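4.2 Desk clearing and the people who work beside it

The most rewarding part of the Hakmont study was watching office staff take over the planning of a job that used to fall on the evening cleaners. Clearing desks is dull work, and it is surprisingly hard to describe. A can may be trash or someone's half-finished drink, and the cleaners we interviewed settled such cases by habit.

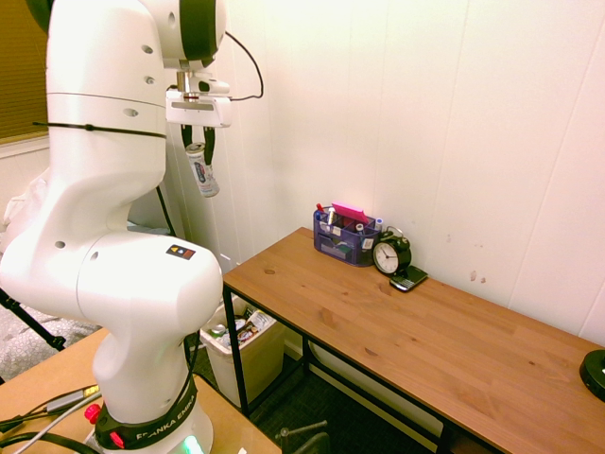
Once an arm was doing the lifting, those habits had to be said out loud. Krystyna Kalinowski, who had cleaned the same floor for years, wrote the first set of rules with us in September. Her list covered cans, pens, paper and anything with a name on it, and it was far better than ours! It also moved her into a new role, training others and deciding which objects the arm should leave alone.

Figure 7. Can handling at the desk station with a Franka Emika arm. 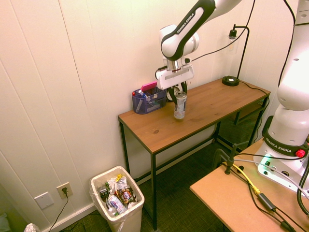 Staff attitudes shifted as well. In the 30 interviews coded by Walczak and Aryee, people spoke less about losing tasks and more about who gets to set the rules. We find this very encouraging. Three cleaners asked for paid time to keep the list up to date, a request we return to in Section 5.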